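Break Room and Kitchenette Walkthrough, Building 2
Mukgate site, May round
Inspector: Treasa McGrath
Accompanied by: Denise Yeoman (facilities)
Start: 9:40 a.m.

Ratings: OK / Attention / Fail. Comments are required for anything other than OK.

1. Exits and walkways

1.1 Door opens fully, nothing behind it: OK
1.2 Exit sign lit: OK
1.3 Walkway to corridor clear: Attention. Two boxes of copier paper on the left going out. Denise moved them while we were there. Third month in a row, same spot.
1.4 Evacuation map posted and current: Fail. The map still shows the old stairwell door. Gráinne Mac Mathúna has the new drawing and will print it on Wednesday.

2. Fire equipment

2.1 Extinguisher on bracket, pin and seal in place: OK. Tag no. 592.
2.2 Fire blanket by the microwave: OK
2.3 Smoke detector test: OK. Heard in the corridor and in room 114.

3. Electrical

3.1 Cords undamaged: Attention. Kettle cord is stiff and starting to split near the plug. Taken out of use and labeled. Replacement requested from Lynch.
3.2 No extension cords in permanent use: OK
3.3 Outlets near sink trip when tested: OK, both.
3.4 Refrigerator plug accessible: OK, but you have to lie down to reach it.

4. Tables and surfaces

4.1 Table steady, no rocking: OK
4.2 Edges free of splinters: OK. Run a hand along the underside too, last year's splinter was there.
4.3 Finish intact: OK. Provwood refinished the tops in the winter. Use only the cleaner they left, no scouring pads.
4.4 Drinks set back from the front edge: OK

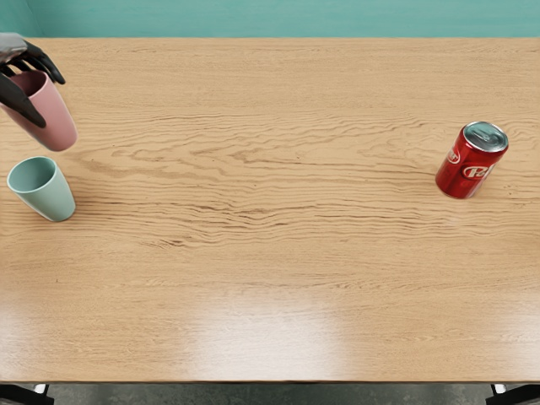
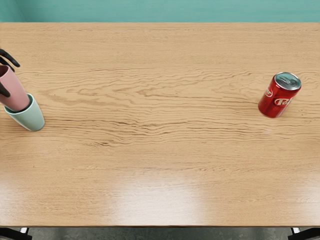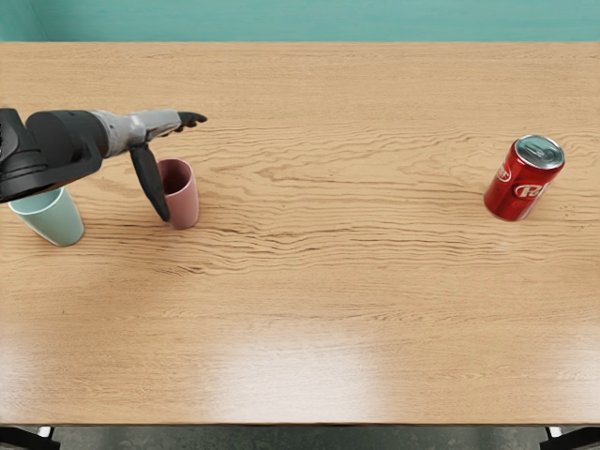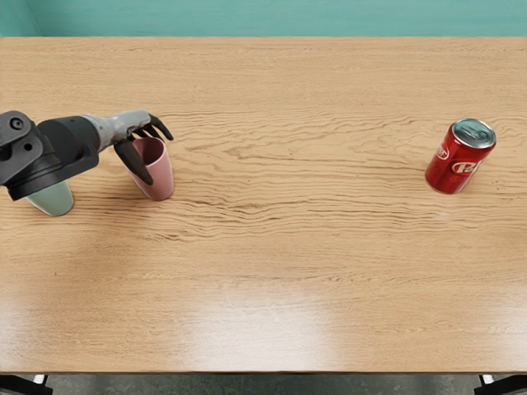 Wood tabletop, item 4.

4.5 Chairs: Attention. One has a loose back leg. Turned upside down and tagged. Aisling Heffernan says there are spares in the upstairs store, so please don't try to glue this one.

5. Floor

5.1 Dry, no trip hazards: OK
5.2 Mat at sink lies flat: Fail. One corner curls up. It was reported last time and the mat was turned around, so now the other end curls. Needs a new mat.
5.3 Wet floor sign available: OK, behind the door.

6. Food and hygiene

6.1 Refrigerator temperature at or below 40°F: OK, 38 on the inside thermometer.
6.2 Soap and towels stocked: Attention. Soap yes, towels no. The dispenser is a Brellix and takes only the narrow rolls. The wide ones in the cupboard do not fit.
6.3 Trash lid closes: OK
6.4 Old food removed: Attention. 7 unlabeled containers. They go out Friday if not claimed.

7. First aid

7.1 Kit on wall, sealed: OK
7.2 Contents in date: Fail. Eyewash expired.
7.3 Names of first aiders posted: Attention. Bláthnaid Ó Ceallaigh is missing from the list. She finished her training last month.

Open actions
Map: Gráinne
Kettle cord, sink mat and towels: Denise
Chair: Aisling
Eyewash and first aider list: Treasa

The mat and the eyewash are to be done before the next round. If the mat has to go through purchasing, take the old one up in the meantime and put the wet floor sign out when the sink is in use.

Finished 10:25 a.m. Copy to facilities and to the folder by the door.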